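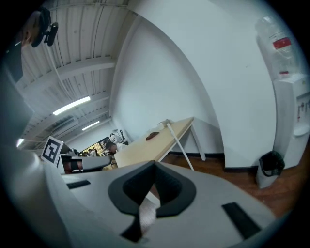
Demonstration work is a form of paid labor in which people carry out everyday tasks with hand-held grippers so that robots can later be trained on the recordings. It grew up alongside automation in warehousing and cleaning, and it is usually done in ordinary indoor rooms. A typical workspace has a long table, a few chairs and a water dispenser, and may have square black-and-white markers that software uses to work out position. The jaw of the gripper stands in for the robot's hand. In Gakville, the operator Usman opened a site with 100 workers and later grew to 300.

Tasks and equipment
Workers repeat short tasks such as moving a cup, folding a cloth or wiping a table. Some tasks use one gripper and others use two. In two-handed work the grippers may carry marker cubes behind the jaws, and the worker may wear a harness across the chest and waist. At the Drendau site a full set of tasks comes to 1,314 recordings.

Effects on workers
The job asks for steady, even movement more than speed. New workers often need several shifts to stop reaching for things with their fingers. Complaints at Drendau centered on sore wrists and on standing for long periods, and the site moved to shorter turns with the grippers - the rest of the shift goes to resetting objects and checking recordings.
Former packers and cleaners make up much of the workforce. Some have described unease at teaching machines a job they used to do. Others prefer the work to packing, mainly for the regular hours.

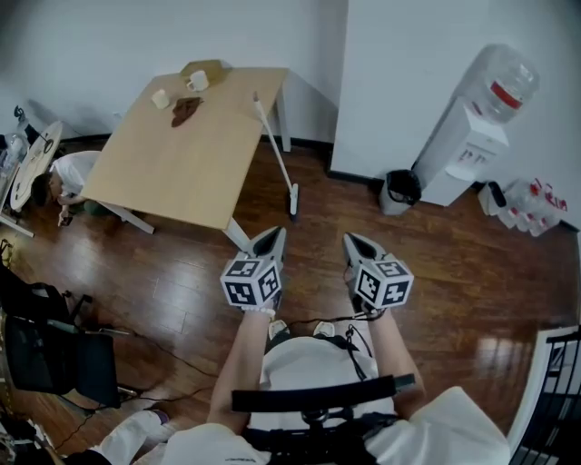 Pay and quotas
Early contracts paid by the recording. Brusau, a labor agency that supplies both sites, set a monthly target of 3,000 recordings per team and dropped it after a dispute over rejected files. Hourly pay is now standard there, and rejected recordings no longer reduce wages.

See also
Piece work
Teleoperation
Warehouse automation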